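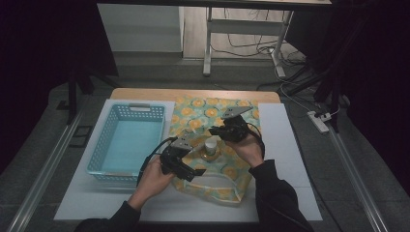 BANDVILLE SHARED HOUSEHOLD STORE
Minutes of the meeting held on June 2, 2020

Present: seven members. Apologies were received from two others.

1. Minutes of the April meeting

Agreed as a correct record, with one change. Under item 4, "Khoury shelf" should read "Khoury cupboard".

2. Matters arising

The cupboard bought from Khoury has been put up in the back corridor. The left door still catches. A member will plane the bottom edge before the next meeting.

The old checkout book is full. A new one has been started and the old one is kept in the drawer with the keys.

3. Bags

The store now holds 89 cloth bags, of which 72 are fit to lend. The rest have torn seams or straps coming away and have been put aside for mending. Two members offered to take them home.

It was asked whether the pale green bags with the orange and yellow round pattern should be kept for lending or used for the small-items packs. Some members felt they were too thin for tins. Agreed to use them for the packs only and to lend the plain ones.

Bags have been coming back with things left in them. Agreed that every bag is to be emptied and laid flat on the table before it is folded, and that the straps are to be pulled out straight first. Anything found goes in the lost property tin with a note of the date.

4. Baskets

The light blue plastic baskets are to be used for sorting. Members reported that they had also been used for garden tools and returned dirty. Agreed that tools go in the crates by the side door and nowhere else.

A proposal to buy lidded boxes from Omeseo was discussed. The lids would help with dust but the boxes do not nest and would fill the corridor. Not agreed. To be looked at again if the corridor is cleared.

5. Packing table

The order of work at the table was gone through, as there have been differences between sessions. Agreed:

Basket on the left, bag in the middle with the handles towards the person packing.
Glass jars to stand upright in the bag, wrapped in a tea towel if there is more than one.
Flat things go down the side of the bag last.
Full bags go straight to the cupboard and are not left on the floor.

The white boards are to stay on the table top during packing. They wipe clean more easily than the wood.

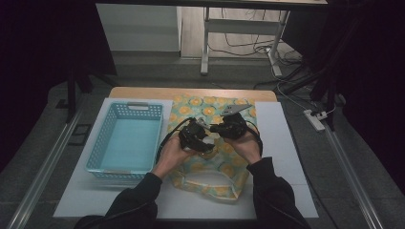

A member asked: Can a packed bag be taken out the same day, or does it have to be booked first?

Reply: Bags may go out the same day if they are entered in the book. Booking is only needed for four bags or more.

6. Labels

The paper labels tied to the straps come off in the wash. Drimer has sent samples of a sew-in tape. A roll of 700 would be enough for the whole stock and leave plenty over. Agreed to order one roll, in white. Members who can sew are asked to leave their names on the sheet in the corridor.

7. Jars

Too many jars are being handed in without lids. The notice by the door will be changed to ask for jars with lids only, washed and with the old label soaked off. Jars already in the store without lids may be taken by anyone who wants them for pens or seedlings.

8. Any other business

The corridor light has been reported again.

The key to the side door is to be returned to the drawer and not to the hook.

The next meeting will be held at the same time and place. Items for the agenda should be left in the book.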